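Informe de avance: evaluación del kit de captura Domard para tareas textiles domésticas
Para: Dirección de Programas, Fundación Slanina
14 de mayo de 2026

1. Estado general

El servicio Domard se contrató por seis meses, con pinza manual, cámara montada sobre la herramienta y acceso a la plataforma de revisión de Grollholm. Este informe cubre el primer tramo. La instalación está terminada, los operadores están formados y la captura en viviendas ha empezado en Minanport. El trabajo va según el calendario, salvo la parte de prendas pesadas, que lleva retraso.

2. Trabajo realizado

Se han registrado 381 episodios, de los cuales 300 han pasado la revisión de calidad. Los rechazados se deben sobre todo a arranques tardíos de la grabación y a tramos en los que la mano libre tapa el objeto. Las tareas cubiertas son recoger ropa de la cama, doblar prendas sencillas, estirar mantas y retirar cojines.

De los episodios aceptados, 170 son de ropa sobre cama. Es el grupo que más interesa a la Fundación y también el que más discusión ha dado en la revisión, porque el criterio de Grollholm para dar por terminado un doblado no coincidía con el nuestro. Se acordó una definición común por escrito y se volvieron a etiquetar los episodios afectados.

3. Valoración del kit

La pinza es ligera y se aprende a usar en una mañana. Los dedos se adaptan bien a camisetas, toallas y fundas. Con tejido vaquero el agarre es menos regular: en las costuras dobles y en los cuellos la almohadilla resbala si el operador no entra en ángulo. En mantas de pelo ocurre lo contrario, se coge más tela de la que se quiere y hay que soltar y repetir.

El gran angular de la cámara recoge buena parte de la habitación, lo cual ayuda a situar la tarea pero obliga a pedir a los participantes que retiren documentos y fotografías personales antes de empezar. El protocolo de entrada en vivienda ya incluye este paso.

La plataforma funciona. La subida de archivos es lenta desde conexiones domésticas y hemos pasado a hacerla desde la oficina al final de la jornada. El soporte técnico contesta en el mismo día.

4. Incidencias

Se sustituyó una almohadilla desgastada. El repuesto no estaba incluido en el contrato y se cargó a la partida de material fungible. Hemos pedido a Grollholm que lo incorpore en la próxima revisión de precios; no hay respuesta todavía.

5. Próximo periodo

Se completará la serie de chaquetas y pantalones vaqueros, se repetirán los episodios rechazados que sean recuperables y se probará la almohadilla de mayor rozamiento que ofrece el proveedor. La recomendación sobre la renovación del servicio se entregará en agosto, junto con la liquidación de gastos.

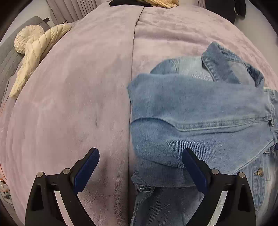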